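3.2 Work surface and drinkware

The Vonport study looked at how shared cups are set out, picked up and put away on a plain counter. We kept the setting simple so that the cups would be the main thing a person had to find. The surface and the upright panel behind it were both finished in teal, and the same finish was used at the Tresero site. The set held white cups and darker pieces, some with a handle in a contrasting color.

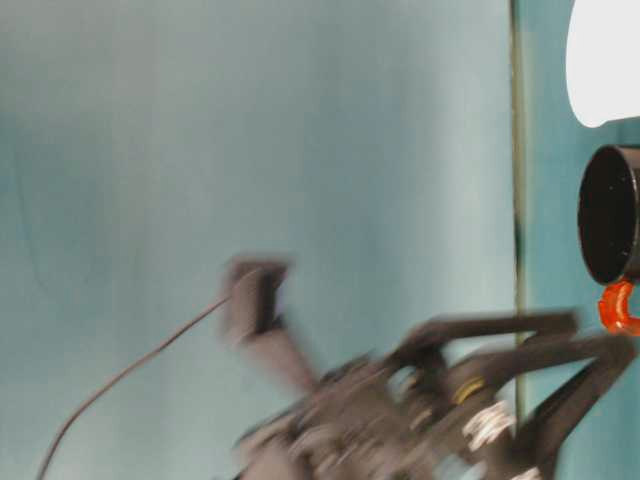 Figure 3. Black cup with orange-red handle beside a white item, Vonport site.

Dark cups with a bright handle were easy to tell apart from their neighbors. Raters named the handle first in most of their notes, even when the cup body was only partly in view. Plain white pieces drew shorter notes, usually a single word for color and one for shape.

The backdrop was checked separately in August. Paint and cloth both change tone under room lighting, and a patchy ground can be mistaken for a stain or a spill. Raters were asked to mark any area they would want to wipe.
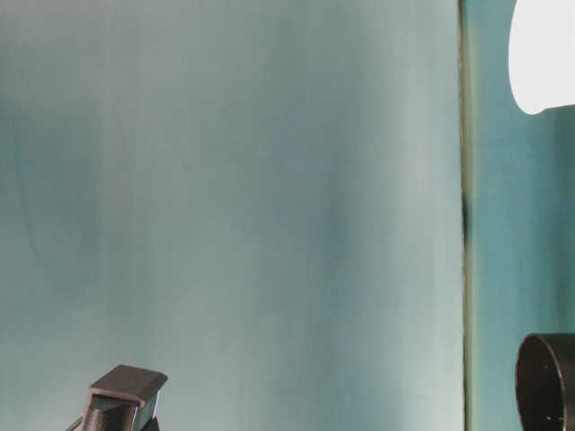
Figure 4. Teal backdrop with uneven tone and the dark seam at right.

Most marks fell along the seam — the place where crumbs would be expected to collect. We left the finish as it was and recorded the seam as a fixed feature in the Widmer coding sheet.

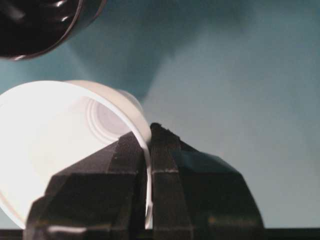 Cup shape matters for stacking and for cleaning. A cup that narrows toward the base will nest, but the bottom is harder to reach with a cloth. The ridges molded in rings around the base of the white cup are a case in point, and we coded cups of this kind as "ridged" under interior form. Smooth-based cups were coded separately. The full sheet has 3349 entries, of which 800 concern the interior of a cup. The Zadstead entries follow the same rules and are reported in Section 4.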